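Gandanness: a data card for the undersides of white furniture

Version of December 22, 2025

What's in it

Gandanness is a small set of records on what is fixed to the underside of white panels in ordinary rooms: shelves, desktops, cabinet floors, the flap on the folding table you only unfold when relatives come. The tops of these things are well documented. There are catalogs full of tops, usually with a lemon on them. We went underneath.

The current release covers 43 pieces of furniture from 11 households. Each piece has one row in pieces.csv and at least one row in fixings.csv, except for two desks that had nothing on the underside at all and stay in the set with zero rows as a reproach to the others.

The name comes from a misread delivery slip and has outlived several attempts to change it.

Columns, pieces.csv

piece_id: a short code. Gaps in the numbering are real. We withdrew some pieces when their owners moved and took the furniture along, and we didn't feel like renumbering.
room: kitchen, bedroom, hall, work, other. A bed in a kitchen goes under kitchen.
panel_use: what the panel does for a living. Shelf, top, floor of a cabinet, flap, unknown. Use unknown freely, it's free.
panel_color_top and panel_color_under: two columns, and yes, you need both. Plenty of furniture is white exactly as far as the manufacturer thought you'd look.
sag: none, slight, yes. "Yes" was agreed on after a long evening with a straightedge.

Columns, fixings.csv

piece_id: matches the above.
kind: bracket, block, cleat, strip, hook, pad, gum. Gum was meant as a joke when we drew up the list and now has entries.
shade: white, light grey, dark grey, black, metal, other. Judge it by daylight if you can get some.
size: small, medium, large, compared with the palm of the person looking. Palms vary. See Known problems.
attached_by: screw, glue, tape, can't tell. Most rows say can't tell, and we'd ask you to respect that.
role: what the fixing holds or guides, if anyone knows.

How to read a row

Start with kind and shade, and leave role for last. A small light grey rectangular bracket under a white panel gets kind=bracket, shade=light grey, size=small, and then you stop typing. You'll want to add that it holds up a rail, or once held up a rail, or was put there by a person with opinions on cables. Leave role blank unless you have seen the thing it works with, in place and doing it.

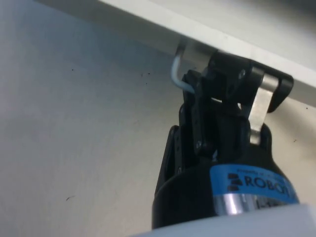 Olga Herrero thinks we have this backward. A bracket with no role, she wrote, is only a lump, and anybody who opens the table hoping to repair a shelf will want to know what the lump was for before they want to know its shade. She would make role required, let people guess, and put the guesses in a separate column so the rest of us can be sniffy about them.

She has a point, and as of this version there is a role_guess column. It contains 20 guesses so far. Five of them say "structural," a word people use when they have tugged at something and it didn't come off. We left them in.

How the rows were made

One person looked and called out the values, a second person wrote them down, and a third person, if there was one, held back the dog. Nothing was unscrewed. The owners were asked in March, and again on the day, whether they minded strangers under the table. Drawers stayed shut unless an owner opened them, so drawer bottoms are thin in the data, much as they are in life.

Maker is recorded where a label was legible. Fliletti appears most often. Campos comes second, though we suspect one household of simply owning a lot of Campos. The rest is blank.

Known problems

Size depends on whose palm it was. Rows written at the hallway pieces used a noticeably larger palm, and we never settled on a correction.

Light grey and "white that has been near a stove" are the same color. In 23 rows the two people disagreed, and those have shade_disputed=1. Please don't resolve them by majority. It was always one against one.

Flaps were recorded folded or unfolded, whichever they happened to be. Some have a great deal more underside one way than the other.

The Kimon bookcase is entered twice, once from each side of a doorway. Both records are good. We can't bring ourselves to drop either — sorry if you're averaging.

Using it

Fine for: repair lists, teaching people to look before they drill, arguments with your landlord.

Less fine for: estimating how much any shelf will hold. We have one column on sagging and it was filled in by eye. If your encyclopedias end up on the floor, that's between you and the encyclopedias.

Adding rows

Send both tables together, same column order, commas. Describe what is there and leave the complaints for the notes field. If your panel is beige, we're pleased for you, but it goes in somebody else's set.

Open items

Merge hook and "bent nail".
Decide whether felt is a pad.
Go back for the desk behind the radiator, if anyone still has the knees for it.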